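2026-05-11
By Ecaterina Onu

Moving to Seltport, part whatever. The language part.

So I've been taking the evening class since February and I said I'd write about it and then I didn't. Sorry. Busy. Quick one now before I have to leave for the ferry.

The class is two evenings a week above the Medrano bakery, which is cruel, because they start the bread for the morning while we're up there doing verbs. There are 17 of us on the list. Never all there. The teacher is very patient and writes tiny on the board and I have sat in the front row the whole time like the kid I never was in school.

What I thought would happen: I'd study hard for a few months and one day I'd open my mouth and sentences would come out. What happened instead is that I can read. I can read the bus notices, the back of the rice packet, a letter from the landlord (bad news, but I understood it, so also good news?). Then somebody at a counter asks me if I want a bag and I go completely blank. A bag! It's one word. I know that word. I've known it since the first week.

I asked the teacher and she said it's normal, listening comes late, and that I should stop translating. Fine. How. She shrugged and gave me a worksheet.

Things I've tried. Radio in the kitchen — good for the sound of it, useless for words, they talk so fast and then it's a song. Flash cards, the app kind. I bought the big deck, 3,000 words, and got through a lot of it on the ferry, but it teaches you things like "anvil" and "bishop" before it teaches you "leftovers". Who is learning with this deck, a medieval person? TV with subtitles, which is really just reading again, I was kidding myself there. A kids' book about a badger. The badger book was hard!! Badgers apparently speak in the past tense that we haven't done yet.

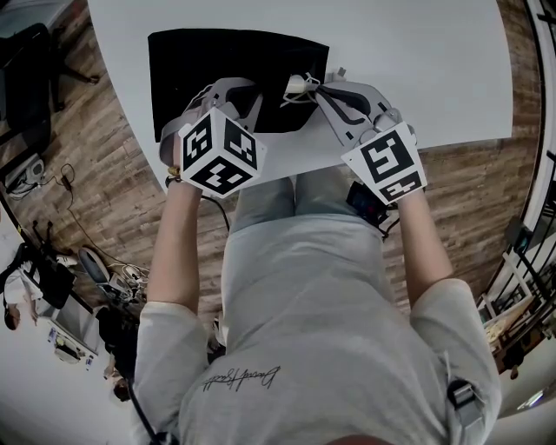
The thing that did work, a bit, is small talk in shops. I picked Foto, the print shop on the corner, because the woman there is never in a rush, and I made myself go in with one question ready and no phone. First time I asked how long prints take. Second time I asked about frames and she asked me something back and I just said yes, and that's how I own a frame I didn't want. But by the fourth or fifth time I was getting whole answers out of it, and I started preparing nouns the night before, just everyday stuff nobody puts in a deck. Table, mat, cable. Cable was a good one because then I wanted "tangled", like that thin white cable all bunched up on the edge of the black mat, and it turned out the word for tangled is the same one they use for a complicated family. So now I have two uses out of one word and I've been saying it constantly. My hair is tangled, the timetable is tangled, the landlord is very tangled.

Other small wins. Bought stamps without pointing. Told a man he was in my seat, then saw he wasn't, and apologized, all in the language, so I'm counting that as a full conversation. Understood a joke at Zullis, the café by the harbor, not my joke, someone else's at the next table, and laughed too loud and they looked at me.

Not wins: the phone. I can't do the phone at all. No faces, no hands, everybody mumbles. The dentist called and I said "thank you, Thursd—" no wait I said it in english and then hung up. I still don't know when my appointment is. Going to have to walk over there.

The test is in 7 weeks. Reading I'm not worried about. Listening I am very worried about, it's two speakers and you only hear it twice, and one of them always has a cold I swear. There's a speaking bit as well where you get a picture and have to talk about it to a stranger, so if you see me muttering at posters on the seawall that's what I'm doing, please don't stop me.

If anyone has a podcast that is slow but not for children, send it. No badgers. I've already tried the one with the news in simple words and the man's voice puts me to sleep, wich is nice but I wake up at the wrong stop.

Ok ferry. More soon, I want to write about the residency office but I need to calm down first.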